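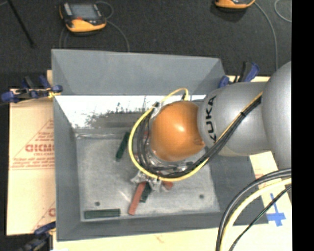 KUKA arm with its gripper lowered among red and green blocks during bin-picking trials at Pruvby.

Pruvby publishes gripper comparison results for mixed-part bin picking

August 2025 — Pruvby, an independent test shop for industrial automation, has released results from a bin-picking comparison of two grippers, the Moken and the Sotelo. Both were run on the same arm, under the same controller settings and with the same set of colored blocks.

Each gripper made 1,000 pick attempts from a deep bin clamped at the corners. Blocks were dumped in a new arrangement after every 200 attempts. A pick was scored only if the block cleared the bin wall and was held for the full transfer move.

The Moken failed on 134 attempts. Most of these were blocks lying flat against a wall, where the fingers could not reach both sides. The Sotelo failed more often in the open floor area but did better near the walls. It also needed 17 manual resets, mainly for cable drag at the wrist — a routing problem that Pruvby has since listed in its setup notes.

"The grippers fail in different places, and a single success rate hides that," said Mahmoud Benmoussa, test lead at Pruvby. "We logged block position for every attempt so that buyers can check the cases that look like their own parts."

The full report includes attempt logs, controller settings and bin drawings. A second round using the Ukari camera began in June and is still running.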